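Hesness Library Adds Board Game Lending in November 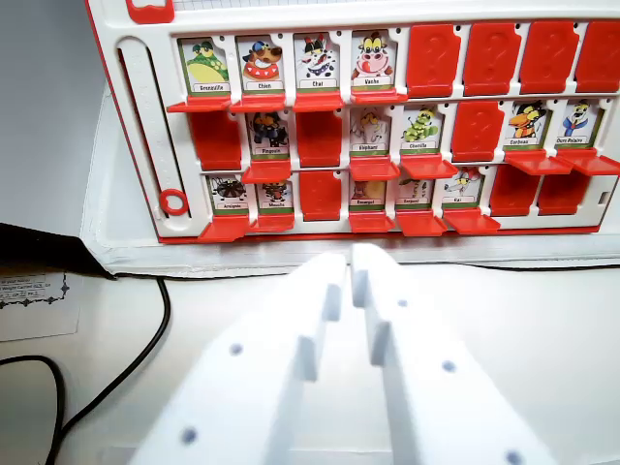

Who can borrow the games?
Anyone with a Hesness library card, at any age, with no deposit and no extra fee.

HESNESS – The Hesness Public Library will begin lending board games from its main desk in November. The new collection was put together over the summer with a grant of $3,125 from the Kassab Fund and covers word games, guessing games, card games and cooperative games for families.

Cardholders may take home 2 games at a time for 17 days. Games can be renewed once if no other borrower has placed a hold. They must come back to the main desk during open hours and may not be left in the outdoor book drop.

The collection includes games in languages other than English. Library staff said parents and teachers had asked for more material that children can use to pick up everyday words at home, animal names in French among them.

"We get the same request every winter," said Arnar Kragh, head of lending services. "People want something to do indoors that the whole family can join. A game costs a lot to buy if you only play it twice."

Each box carries a card listing its parts. Borrowers are asked to check the contents before leaving and again before returning. A missing piece should be reported at the desk – there is no charge for small parts the library can replace. Lost games are billed at the purchase price.

The library will also open the Delta Room for play on Friday evenings from 6 p.m. to 8:30 p.m. Children under 10 must come with an adult. Registration is not required, and people may bring their own games.

Shelving for the collection was supplied at cost by Skostari, a local furniture workshop.

Used games in good condition may be offered to the library at any time. Jomar Barredo, who runs the collection, will look through donations and decide which ones can be lent. Puzzles and video games will not be accepted.

The full list of titles is in the library catalog under "Games." Holds can be placed online or by phone.

Press contact: Jomar Barredo, Hesness Public Library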